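Urkbridge night market back for a bigger February run

The Urkbridge night market is coming back in February, and this time it's taking over the whole length of the old rail yard! Stalls will trade from 5 pm until 11 pm, and organisers have room for 60 of them, with a covered eating area at the Wudard Street end for anyone who'd like to sit down with their dumplings.

Market coordinator Hatice Dönmez said applications had poured in from right across the district, and the food side of things had grown the most.

"We've got people doing gözleme, laksa, jerk chicken, proper wood-fired flatbread, you name it," she said. "My advice is to skip lunch."

Drinks get their own laneway for the first time. Seven stalls will line it, selling sugarcane juice, salted lemonade, iced teas and a big range of bottled fruit drinks from Asian grocers in town. Kadir Güneş of Fikre Foods will be pouring sour cherry juice made to his grandmother's recipe, and he's bringing enough for 1000 cups.

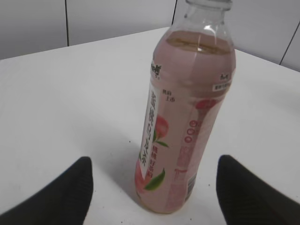 A pale pink drink in a clear bottle with a Chinese-language label.

The music program is a cracker too. Three local acts will share the small stage near the signal box, with fiddle player Fiachra Flanagan opening and the Pusarmont Brass Band closing things out (they had half the crowd dancing between the tables last time, and they've promised a longer set). Kids can have a go at lantern making in the goods shed until 8 pm, and all the materials are supplied.

Entry is free. Parking at the yard will be limited to permit holders, so the council is putting on a shuttle from the Pusarmont pool car park every 15 minutes, and there'll be plenty of racks for bikes beside the main gate. Most stalls take cards, though a few of the smaller ones are cash only.

Stallholders who missed the first round can still put their names on the waiting list at the library. Dogs are welcome on a lead everywhere except the covered eating area.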